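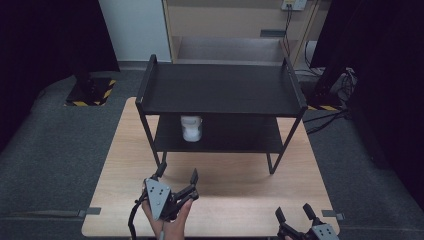 Black two-tier shelf rack on a table, with one white container on the lower shelf.

Tabletop Shelf Racks: Frequently Asked Questions
Last updated May 31, 2023

Questions about the Wenus two-tier rack come to us at the Nutellow store nearly every day. Tuva Vik and Dirk Nolte answer most of them by email, and the ones they get most often are collected on this page.

What can I put on it?
Small household things: jars, mugs, spice containers, vitamins, desk supplies, a small plant in a saucer. Heavier items go on the lower shelf, lighter ones on top. Please don't use it for a microwave or a printer.

How tall can items on the lower shelf be?
Measure before you load it. Short, squat containers are the best fit. Something that stands nearly as high as the upper shelf will still go in, but you may have to tilt it to get it out again. Tall bottles belong on top.

Should I fill the lower shelf or the upper shelf first?
The lower one. An empty rack is light and can slide if you bump it, and a few things down low help it stay put. Once those are in place, work from the middle of the upper shelf toward the sides.

Do the side rails keep things from falling off?
They help at the left and right. The front is open so you can reach in, so don't let anything hang over that edge.

Will it scratch my table?
It shouldn't, as long as you lift it to move it. Grit under the feet is the usual cause of marks on wood. Wipe the tabletop and the bottoms of the feet before you set the rack down. On a soft or oiled finish, put felt pads under the feet. We sell the Ekström pads in packs of eight, and any thin felt will do.

My rack rocks. What should I do?
Loosen all the screws half a turn, set the rack on a flat table, press down on the upper shelf and tighten them again. If it still rocks, try it on a different table. Quite a few racks sent back to us stood level when we checked them. If yours rocks everywhere, write to us and we will exchange it.

How do I clean it?
Use a damp cloth and a drop of dish soap, then dry it. Dust shows on black, so expect to wipe the upper shelf more often than you would a light one. No scouring pads and no bleach. Sticky rings from jars come off with warm water if you leave the cloth on them for a minute.

Can I use it in the bathroom?
On a counter, yes. Keep it out of the shower and away from standing water.

Can I stack two racks?
No. The feet are not made to lock onto the shelf of another rack. If you need more levels, look at the Toment, a three-tier rack with a wider base.

Do you sell spare parts?
Screws and feet, yes. Shelves are not sold separately. Include your order number when you write - it tells us which version you have. Racks ordered before March have a different screw size.

What is the return policy?
You have 30 days from delivery. The rack can be assembled, but it has to be clean and complete, with all the screws in the bag. Return shipping is free if the rack arrived damaged.

Still have a question? Use the contact form and choose "Shelves and racks" from the menu.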